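Gallery: Racks, Stands and Other Bench Furniture

Updated October 21, 2024

Every spring a supplier tells us that bench storage has been reinvented, and every autumn we end up back with the same few racks we had before. This gallery goes with the kit review Melati Tarigan ran for the teaching labs in March. I was asked to write the captions because I had complained the most. Only one photograph is up so far. The other entries are text until Berkay Uysal sends the rest.

I should say where I stand. I don't believe a rack needs a product story. It holds tubes upright, it survives being washed, and it doesn't wander across the table when somebody leans on it. Most of what we were sent managed two of those.

1. The Jomstead stacking tray
Sold as "modular". The trays do stack, I'll give them that, and they come apart again if you have strong thumbs. Ferhat Akyol liked it and has kept one for pipette tips. I gave mine back after a week. The lid is a separate purchase, which the leaflet mentions in very small type.

2. The Hasen folding stand
It folds. I have yet to meet anyone who wanted it to. After 22 washes the hinge was stiff, and Spyros Tsolakis has since been using it as a bookend. The price was 52 pounds, for a bookend.

3. The Bozkurt drying pegs
A board with pegs on it, much like the one over the sink that has been there since before I joined. The new pegs are longer. Whether longer is better depends on your glassware, and the brochure doesn't go into it. We had two snapped pegs in the first month and a polite letter from the makers about "correct loading".

4. Clear against metal
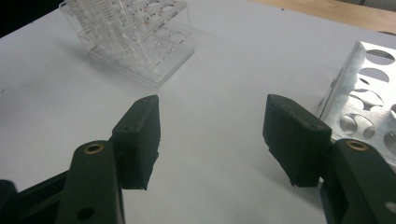
Acrylic racks are always the ones people ask for, and I understand why, as you can see what you've got without lifting anything out. I still don't trust them. Ours have gone cloudy in the past, and once they crack at a corner there is no fixing them. The clear one at the upper left looks smart enough on a white table, but I'd take the perforated silver metal rack on the right for a room full of first years. It's the dull choice. Berkay Yaman disagrees and says metal marks the benches - he may have a point, though I've asked him to show me the marks and am still waiting.

Still to come: the Sonar labelling clips, which 7 of us tried and which I expect to be rude about. If your group has used them for longer than a term, send a note to Melati before the order goes in. Please say how long you had them and what you kept in the rack, as "very good" doesn't help her much.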